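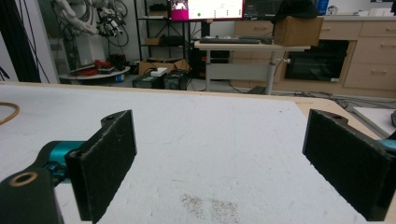 29 Dec 2018

Crumb clearing again. Iona Laing wants a yes or no on table wiping before we go to Balulville, and I can't give her one. Picking up a cup is mostly solved. Grit on a white top is a different job: the pads close on it and it slides out from under the fuzzy facing. A sponge in the grip does better but pushes half the dirt along.

Archie MacKinnon's figure is 47 good wipes before the path drifts. Halliday asks for 1,000. A person with a rag needs 20 seconds and no tuning.

My guess is still dishes first, tables later, laundry well after that. Tomorrow: softer sponge, slower pass, log the force.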